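The Bottom of the Toy Box

Sheena Lennox keeps her grandchildren's toys in seven bins along the wall of what used to be her dining room. Six of them have labels. The seventh has never had one, and it is the one the children go to first.

"I used to think it was the failure of the whole system," she says. "Everything that didn't belong anywhere went in there. Then I watched them play for an afternoon and saw they weren't touching the train set at all."

Most homes with children in them have a bin like this. It might be a drawer, a shoebox or the bottom half of a wicker basket. It holds the odd shoe from a doll long since given away, the spade from a beach holiday, the arm of something, the wheel of something else. When I asked readers of this magazine to write in about theirs, I had 160 replies, and the letters were longer than the ones we get about schools or sleep.

A good many were from people who wanted to know how to get rid of it. Others wanted to tell me what they had found in it. One woman in Ilton had been through four pairs of play glasses in a year and had a theory that they all ended up under the same layer of building blocks. A father of twins wrote two pages on a plastic whistle.

The general advice on toys has been the same for some years now. Sort them by kind, put each kind in its own container, bring out a few at a time and put the rest away in a cupboard. It is sound advice and plenty of families are happier for following it. The trouble comes at the end of the sort, when the cars are with the cars and the bricks are with the bricks, and there is a heap on the carpet that will not go with anything.

Frøydis Wallin has spent much of her working life on that heap. She runs Nurnetti, a toy library that lends to 200 families from two rooms above a bakery, and every toy that comes back has to be checked, cleaned and put in its place. Sets return with pieces missing. Other people's pieces return in their stead.

"We get the most extraordinary things back in the box with a wooden farm," she says. "A comb. A measuring spoon. A dinosaur's tail. The parents are always very sorry, and I tell them to bring it all, I would much sooner have it than not."

In the first years she threw the strays out at the end of each month. Then a little boy who had borrowed a tool set came back looking for a purple peg he had left in it, and was so upset to learn it had gone that she stopped. Now the strays have a container of their own, on the floor where small children can get at it, and it has become the busiest corner of the library.

I spent a morning there. The room opens at nine and by half past there were five children on the rug. Two of them had a shop going. The currency was bottle tops, and when those ran out they took a handful of beads instead. An older girl was hunting for anything blue. She laid her finds in a row on the window sill, then changed her mind and put them in order of size. Her mother had come to return a marble run and sat down with her coat on, and was still there with her coat on when I left.

What struck me was how little of it was what I would call a toy. A child given a fire engine will mostly put out fires. With a loose bit of curved plastic there is no such instruction. In the course of that one morning I saw the same piece used as a boat, a telephone and a slice of melon.

Frøydis has firm views on what the container itself should be. It should be wide and not too deep, so that a child can see to the bottom without tipping it up. She dislikes lids. She dislikes fabric baskets too, which sag, and swallow small things in the corners. She had a tall hamper from a firm called Sirnov for a while, very handsome, and the children ignored it for the whole of one winter. When she swapped it for a low, open bin they were into it the same day.

She is also strict about quantity. There should be fewer things in it than you would think, spread out so that each one can be seen. If you cannot see the floor of the bin anywhere, she says, it is a pile, and a child will empty a pile on to the carpet and walk off.

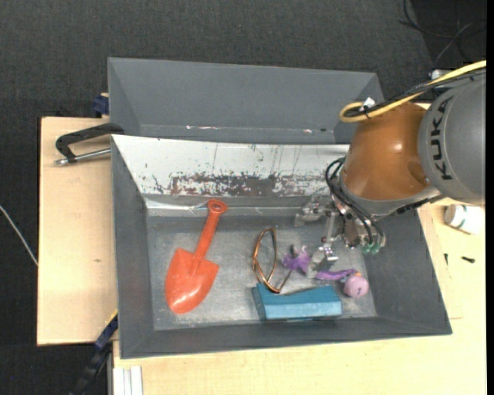 A few things are plenty: an orange-red toy shovel, a long blue block, a small purple figure and some other odds and ends, with the floor of the bin still showing.

Her own habit is to go through the bin every few weeks and take out whatever has stopped being picked up. It goes in a cupboard and comes back in April, when the clocks have changed and half the families are doing a clear-out of their own. Anything sharp, cracked or small enough to be swallowed comes out for good. With babies in the house she would hold back the little figures altogether and keep to spades, cups and big blocks.

At home the job is smaller. Sheena does hers on her knees with a cup of tea. She has a rule that anything she can match to its set within a minute is returned to it, and anything she can't goes back in the bin, and she doesn't lie awake over the difference. Before the rule she had kept a jam jar for pieces she was sure she would place one day. She counted them when she finally gave up, and there were 57.

"I knew what three of them were," she says.

She has had a few surprises from it since. A red counter turned up that belonged to her own daughter's board game, bought long before the grandchildren were thought of. The game, which was made by Saavedra and had lost its box, had been sitting in the loft with a button doing the counter's work. They played it that weekend. The youngest insisted on being the button anyway.

There are people for whom none of this will do. I heard from a reader who had once moved house with 2,000 loose bricks and a carrier bag of what she called bits, and who put the bag straight in the skip on arrival and has felt well ever since. I have some sympathy. My own children's odds and ends are in a drawer that no longer closes, and I have been meaning to see to it since before Christmas.

When I did pull it out last week, my son, who is eleven and says he is finished with toys, came to see what the noise was. He found a spring, a plastic carrot and the back half of a lorry – the front half has been on his windowsill for as long as I can remember – and took all three up to his room. The rest is still on the kitchen table. I have ordered a wider bin.

If you would like to try it

Choose something low and open, wide enough for two children to reach into together.

Start with ten or twelve things in different shapes and colours. Mix long pieces with chunky ones.

Check over anything second-hand for cracks and loose parts, and wash it in warm soapy water.

Leave the labels off. Swap a few things every month or so, and keep the ones you take out.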